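Vudstead Shared Workshop
Two-arm build group: minutes of meeting, July 30, 2022

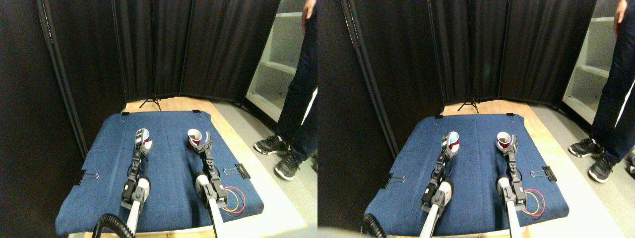
Fig. 1. Both arms at the cups, stereo pair.

1. Minutes of the previous meeting
Agreed without changes.

2. Arms
The left arm has had its wrist servo replaced with the spare from the Grollar kit. Zero position was reset afterwards and saved to the shared config. The right arm still drifts at the elbow after long runs. Screws on that joint to be checked and thread lock applied before the next session.

3. Mat
The blue mat stays. It was reported that cups lean on the padding if set down at speed. Lowering speed to be cut for the last part of the move. Binder clips are adequate for now; members are asked not to take them for other jobs.

4. Cups
Grip tests to continue with the dark red cup and the blue-and-white one. Closing force is to be set separately for each arm. A request to add glassware was turned down.

5. Wiring
The red and yellow wires beside the right arm need a proper route off the mat. Options discussed were a sleeve or a channel along the bench edge. Sleeve preferred. Length to be measured with the arm at full reach.

6. Stereo view
The right view is still slightly blurred at the bottom on one side. Calibration to be repeated with the Henare board, 100 pairs. Black divider panels to remain up behind the work area, as they cut down stray matches in the depth map.

7. Money
Balance stands at 1665. Purchase of 2 spare servos from Sturnari approved. Quote for new bench top deferred.

8. Any other business
Log files over 1000 lines to be split before upload. Bench to be cleared by 9 pm on club nights.

Next meeting: date to be posted on the board.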